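Lallwood Craft Rooms: Frequently Asked Questions

Who may book a table?
Tables may be booked by any resident aged 11 or over. Children under that age must be accompanied by an adult. 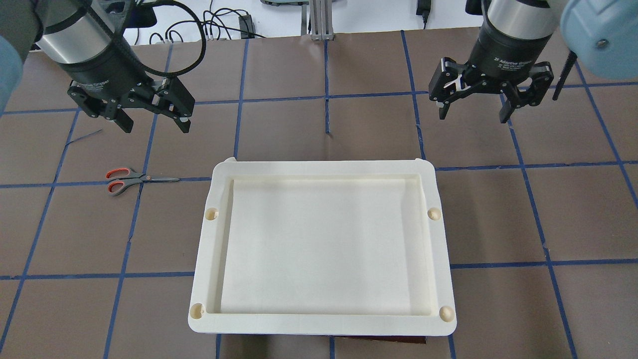 Bookings open in June for the autumn term and are made at the Kenness Road desk. A table is held for 8 minutes past the start time, after which it may be given to another visitor.

Are tools provided?
Scissors, rulers and glue are included in the fee. Fabric shears must be requested when booking and returned to the desk.

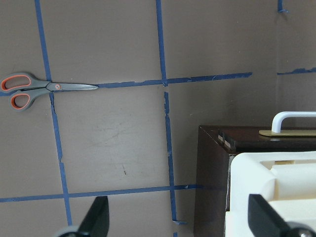
May I bring my own materials?
Yes. Paper, card and cloth are welcome. Spray paints and solvents are not permitted in any room. Left-handed scissors may be reserved without charge.

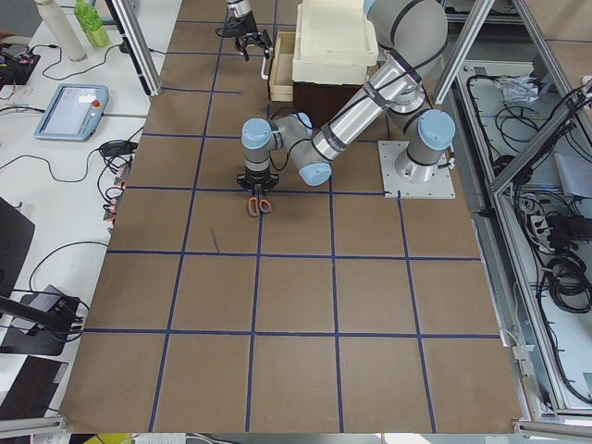
How do I cancel?
Please write to the desk, quoting your booking number, at least 7 days before your visit. Fees are then returned in full.
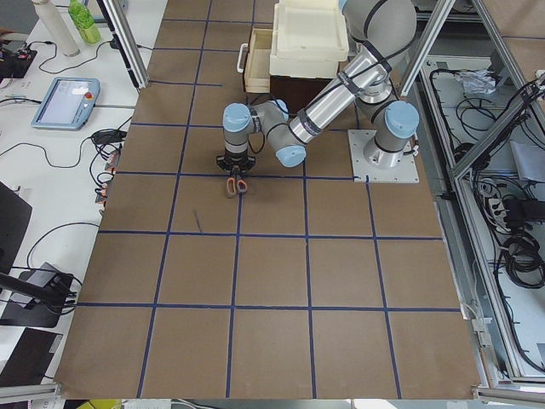
Later cancellations are credited towards another date. Group bookings in the Panyasiri Room follow separate terms, available on request.

Page last reviewed: 2025-08-18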